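Lodmont Twin Arm Kit Review: Great Arms, One Scary Afternoon
Posted 13 Jun 2023 by Akosua Ofori
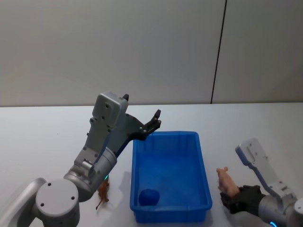 I've been running the Lodmont pair since October, mostly on sorting work (toys into a bin, toys out of a bin, repeat until dinner), and I still get a kick out of switching them on. The motion is so smooth! Setup took me around 15 minutes per arm, and the grippers will hold a small plastic toy without marking it.

So, the fault. On pick 244 of a long run the left arm stopped answering halfway through a move. The right one kept going and drove its wrist straight into its partner. I hit the stop button and the right arm froze, but the left one sagged slowly down onto the table with my hand about an inch away. Not fun.

The cause was a joint cable that had worked loose at the base. It happened 3 times in all before I found it. A locking clip from Griltilier cured it, and I've done 200 picks since with no dropout. What bugs me more is the software: losing one arm should stop both, and by default it doesn't. The setting is buried under "Advanced" and it's off. Turn it on before you do anything else, and keep your hands clear even after a stop.

Would I buy them again? Yes, in a heartbeat, but I'd want that clip in the box. Four stars.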